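List: Laveck Home Weavers and Linen Users
Subject: Re: Pre-washing, shrinkage and the Natance chart

Earlier message, quoted in part:

> I finally typed up the Natance shrinkage chart for everybody who asked.
> Short version: plain cotton toweling should be washed three times at
> 80 degrees before you hem it, and after that it will not move again. The
> chart says 11 percent in the length and next to nothing in the width.
> I have been cutting to those numbers since November and I am very
> happy. I think we should put it in the list FAQ and stop having the
> same argument every fall.
>
> Also, vinegar in the first rinse sets the color in stitched borders.
> Everyone knows this one but it's not in the FAQ either.

Thank you for the typing. I mean that, because my copy of the chart has a coffee ring over the whole right-hand column. But I'd like to slow down before any of this goes in the FAQ, where it will sit for years and get quoted back at us by people who joined last week.

My first trouble is with the 11 percent. Where does it come from? The chart doesn't say what cloth was tested, how tightly it was woven, or whether it came off a home loom or out of a mill. Those are very different animals. An open, gauzy weave has a lot of room to close up. A firm twill has much less. One number for "plain cotton toweling" covers both, and I don't see how it can.

I also don't see how "next to nothing in the width" can hold for all of us. Mill cloth is often stretched lengthwise in finishing, so sure, it comes back mostly in the length. Cloth off my own loom has never behaved that way. I lose width as soon as it comes off tension and then I lose more in the wash. If I cut to the chart I'd have a drawer full of skinny towels.

My second trouble is with "it will not move again." Three washes is a nice habit. I do two and sometimes I do one and regret it. But I have cloths that were still creeping in after a year of use, a little at a time, and the hems are what gave it away, because the sewing thread didn't creep with them. If somebody has measured a piece after 50 washes and found it the same as after three, I'd love to see the figures. "I am very happy" is good news but it isn't a measurement.

I'm also not sure why it has to be 80 degrees. Half the list is in the States and will read that as Fahrenheit, which is a lukewarm bath. The other half will read it as Celsius, which plenty of home machines here can't reach without a fight. If this goes in the FAQ it needs a C or an F after it at the very least. The Rostami booklet says 90 and doesn't give a letter either, so I suspect one of them copied the other and changed the number to look busy.

Now the vinegar. I've been hearing this one for as long as I've been weaving. As far as I can find, vinegar doesn't set the dye in cotton thread. Acid has a real job in dyeing wool and silk, and I think the advice wandered over from there. If your thread is properly dyed it won't run with or without it. If it isn't, a splash in the rinse won't save you. What makes people believe in it is that most thread sold now doesn't run anyway, so the vinegar gets the credit. I did it faithfully for years and then ran out one weekend. Guess what happened to my borders.

I'll take the other side for one paragraph. It's cheap, it probably does no harm in small amounts, and some people like how it leaves the cloth feeling. Fine. Put that in, if you want. Just don't tell a beginner it will protect a red border on a white towel, because they'll believe you and skip the test.

So before the FAQ gets touched, I'd ask anyone who cares about this to try the following. It isn't much work.

1. Cut a square from the cloth you plan to use and mark a line each way with basting thread. Ink spreads and pencil washes out. Measure both lines dry, lying flat, without pulling. Write down which one is warp.

2. Wash it the way you will really wash the towel. If the finished thing is going in with the jeans, send the sample in with the jeans. A gentle hand wash in the sink tells you about gentle hand washes in the sink.

3. Let it dry all the way and lay it out on a table before you measure. Don't iron first. You can gain back a surprising amount with a hot iron and a heavy arm, and then lose it again in the next wash. A rumpled cloth with colored stitching along the borders is the hardest kind to get an honest reading from, so smooth it with your palm and leave it alone for a while.
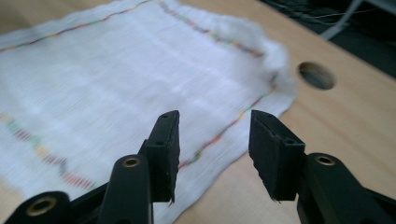

4. Test the thread by itself. Wet a length of each color, press it between two layers of white scrap, and leave it overnight. Red and dark blue are the ones I worry about. If the scrap is clean in the morning, you can stop thinking about vinegar.

5. Send the numbers in even if they're boring. Say what the yarn was, what the sett was, what machine setting you used, and what the letter after the temperature is. Ten boring reports would be worth more to me than one very tidy chart.

On the Brestis cones somebody mentioned further up the thread: the label says "pre-shrunk" and I'd treat that the same way. Maybe it is. I bought two and haven't woven either of them off yet, so I have no opinion beyond the usual one. Pre-shrunk yarn can still make cloth that shrinks, since the threads shift around and settle closer together once they get wet. If the label means something more than that, I'd like to hear from a person who has tested it.

I'm not against having a chart. I'd use one if I knew what was behind it. For now could the FAQ entry just say "wash a sample first" with the steps under it, and a link to the Natance numbers marked as unchecked? I'm willing to write it up if there's no objection.

One last thing, could people please trim their quotes. The digest version of this thread is getting very long and I read it on a phone.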